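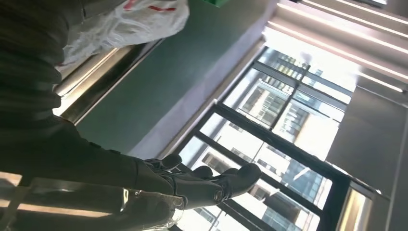
Small rooms, big light - notes for Stidport talk
2022-12-30 version, Fergus has the old one, ignore

Start w/ hello, thank Gillespie Swanson for the projector. Phones off. 30 minutes then questions, don't run over like Jardine.

OPENING
Ask the room: who painted a wall this year and hated it by winter? Hands up. Wait for hands!!
Then: usually the paint's fine. Usually it's what's next to the paint. Window, trim, whatever is hanging off the rail.

DARK COLOUR BESIDE A WINDOW
- dark teal is my favourite for this. Navy goes black by four in the afternoon, teal hangs on to its colour a bit longer
- black window frames with it, yes. White frames with it, also yes but you'll be washing them forever
- pale grey band between wall and window. Do not skip. Eye needs somewhere to rest before the glare
- one coat is never enough with the deep colours. 3 coats at Grundolwood and Niall still found a patch behind the door
- say the thing about grey undercoat. SLOWLY, they write this bit down

Story: Donnie Ogilvie's place, Cekport. Wanted cream everywhere. Talked him into one dark wall, just the one. Rang me in July asking what else we could do dark. (pause, gets a laugh)

GLARE
Bright day, big panes, you lose the view and half the room with it. Options:
- sheer blind, cheapest
- move the seat not the blind. People forget furniture moves
- matte paint on the wall beside the glass. Satin shows every roller mark in side light, ask me how I know
Don't get into window film, took up ten mintues last time

SHINY BITS
Polished chrome against a dark wall = warm highlights for free. Rail, edge strip, towel bar, anything. Keep it to one. Microfibre cloth, drop of vinegar in water, dry it off after. No scourers!!

HANGING STUFF
Touchy subject, go gently. Coats and plastic bags. Everyone does it, me too
- dark coat in front of dark wall, you barely notice it
- white plastic bag on the same wall, first thing you see from the door
- fix: cloth bag in a dark colour, put the plastic ones inside it. 2 hooks behind the door, keep them low
Gilles Rey will argue about hooks. Let him have his go then move on

HANDOUT
40 copies, on the chair by the door. Paint quantities on the back, the litres are for two coats so tell them to add half agian for deep colours.

Questions. If none, ask Niall Cruickshank about his ceiling.
Return the extension cord.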